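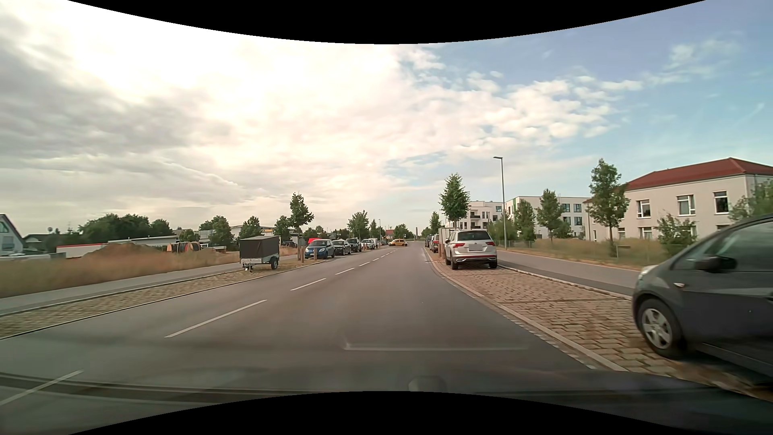 Long solo drive, what do you listen to (and how do you keep your brain on)?

Posted by Krystyna Malinowski in Travel & Commuting

Hi all! In May I'm driving from Plukemstead out to my sister's place past Ogilvie, by myself, and I am so excited about it. It works out to almost 12 hours of driving, which I'm splitting over two days with a night at a motel in Lurnari. I've done that route as a passenger plenty of times but never alone, and what I remember is a whole lot of straight road and my brother-in-law's one CD.

The car is fine (new tires, oil changed, all that) and I don't need route advice. What I want is help with the listening side of it. I've never gotten into audiobooks because I drift off in the middle of a chapter and then have no idea who anybody is. Music is great for the first couple of hours and then I stop hearing it. Podcasts I like, but I mostly listen to short ones while I do dishes, and I have a feeling I'd burn through those before lunch.

So how do you plan it? Do you mix things up? Is there a trick to audiobooks that I missed? Also, the signal drops out completely for a big piece of the second day, so whatever it is needs to work offline. My car has Bluetooth and a CD player and my phone is a few years old with not much room left on it.

Tastes, if it helps: I like mysteries, anything about food, old radio comedy, and history as long as it isn't all battles. Can't stand people giggling over each other for an hour. Thank you!!

5 replies

Mariann Csizmadia
Helpful answer, marked by the person who asked

Oh, I love this question. I used to drive 7 hours each way to see my folks, once a month, and the listening became the thing I looked forward to (sorry, Mom). You're going to have such a good time.

First, audiobooks. I had exactly your problem, and what fixed it for me was picking books I already knew. Start with a mystery you read years ago and only half remember. If you miss three pages because you were merging, it doesn't matter one bit, you pick the thread right back up, and you get the fun of noticing all the clues you missed the first time. After a couple of those my ears got used to it and I could follow new books just fine. It really is a skill, and it comes quicker than you'd think!

The narrator matters more than the book. Always play the sample before you borrow it. I once had a wonderful novel read by a man who whispered all the sad parts, and over road noise that meant the sad parts were missing. You want somebody with a steady, clear voice. Old radio plays can have the same trouble, by the way. Some of the recordings are very quiet and then a door slams and you jump out of your skin. Try an episode in the car before you load up a whole season.

Short stories are the other thing I'd push on you. A story collection is perfect for driving. One ends, you turn it off, you think about it for a few miles, you put on some music, and then you start another one. There are loads of mystery collections, the country house type especially, and most libraries have them on their app for free.

My usual day goes something like this:

First hour, nothing at all, or the local radio. I'm still thinking about whether I locked the door.
Until the first stop, the book. Mornings are when I pay attention best.
After the stop, music, loud, with singing.
After lunch, something with talking and jokes. That's my sleepy stretch and a book will put me under.
Late afternoon, back to the book if I'm dying to know what happens, otherwise more music.

I switch whenever I stop for gas or coffee and never while I'm moving. Everything gets queued up in the parking lot. If I get bored with whatever's playing, I shut it off with the button on the wheel and have some quiet until the next exit. Quiet is nice too! I've planned entire gardens in the quiet.

For the dead zone, download everything at home the night before, and then put the phone in airplane mode and make sure it really plays. Please do the airplane mode test. I had a whole list that said it was downloaded and what I had was the cover pictures. If your phone is short on space, spoken word takes up a lot less room than music does, and most apps have a setting for lower quality. For talking you won't hear a difference in a car.

And use that CD player! Our library branch has shelves and shelves of audiobooks on disc that hardly get touched these days. They don't need a signal or a charger and they pick up where you left off (in my car, anyway, so try yours). The only hassle is changing discs, so do that at stops.

One more and then I'll quit. Keep one thing back for the last leg. Something you're really itching to hear, that you don't let yourself start early. The end of day two is going to feel long and it's lovely to have that waiting.

pinetreedad

Coffee and the radio. Works fine.

If you get tired, no podcast is going to fix it. Pull over and take a nap.

Jurura

Second everything Mariann said about short stories! I'm going to add playlists, because I think you gave up on music too early. I bet it stopped working for you because it was all the same kind of thing, or it was on shuffle.

What I do is ask people for songs. A week or two before a trip I message everybody I can think of, family, friends, a couple of people at work, and ask each of them for three songs to drive to. I put them all in one list, in the order they came in, and I don't listen ahead. Then on the road you get a song and try to guess who it's from. My last list had 70 songs on it and I didn't skip one, not even my uncle's, and he sent three different polkas. You end up thinking about people you haven't talked to in ages, and it gives you something to tell them at the other end.

You can do it with whole albums, too. Pick one you loved at sixteen and play it from the first song to the last. I hadn't heard mine that way in years and I knew every word, including the ones I'd always gotten wrong.

For food stuff, look for the long interview kind of show where they talk to one cook for an hour. Those tend to be calm, with no giggling. Fair warning that you will be starving by mid-morning. Pack better snacks than you think you need. I brought plain crackers once and listened to a woman describe making dumplings for her whole village and I nearly cried.

Language courses are fun too if you like talking out loud. The audio-only ones where they leave a gap and you answer. There's no one in the car to hear you being terrible at it. I can now order soup in Portuguese with total confidence. I can't do anything after the soup comes.

I wouldn't plan 100 percent of it, though. Leave room for whatever's on the radio in the little towns. I've caught high school baseball, a swap show where a man was trying to trade a canoe for a freezer, and a really good hour of accordion. You can't download that!

Krystyna Malinowski

You are all wonderful, thank you! I went to the library on Wednesday and came home with two mysteries on disc, both ones I read in college. I tried the first disc on the way to work and the narrator is terrific, very crisp, no whispering. I've already forgotten who did it, so that's perfect.

The song list is going out to the family tonight. I'm a little scared of what my brother-in-law is going to send.

Mariann, I did the airplane mode test and half of my podcasts wouldn't play, so I'm very glad you said it. I've deleted a mountain of old photos of receipts and I'm downloading them again now. For the last leg I'm saving a radio comedy my dad used to have on tape. I tried the first two minutes in the car to check the volume and then made myself stop.

pinetreedad, noted on the nap. I'll have a blanket in the back.

Mariann Csizmadia

Oh, your dad's radio show, that's a great one to save. Tell us what songs you got when you're back! And put the discs on the passenger seat before you set off, mine always end up in the trunk under the suitcase.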